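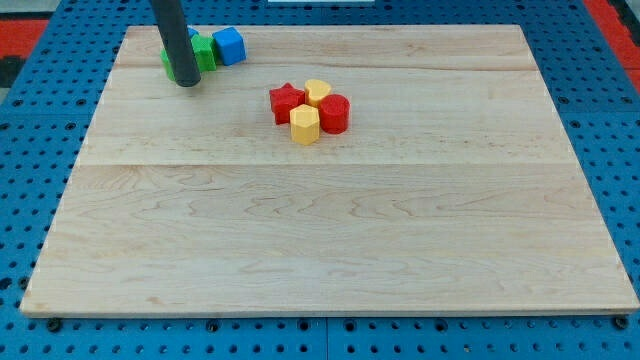
ZISTDALE, November 15, 2019. Researchers at the Jurkitz lab have taught a robot arm to push small blocks where people ask, using plain spoken requests, and they're thrilled with how quickly it learned! The team works with simple shapes on a wooden board, such as a red star, a yellow heart and a set of blue and green blocks, so a request can name a color, a shape or both.

The new method, called Netex, learned from 700 recorded pushes. In tests it carried out 241 requests it had never heard before.

"We kept making up harder ones, and it kept going," said Mwanahawa Mbwambo, who leads the project with Ryota Morikawa.

Contact: Siwan Gronow, Jurkitz press office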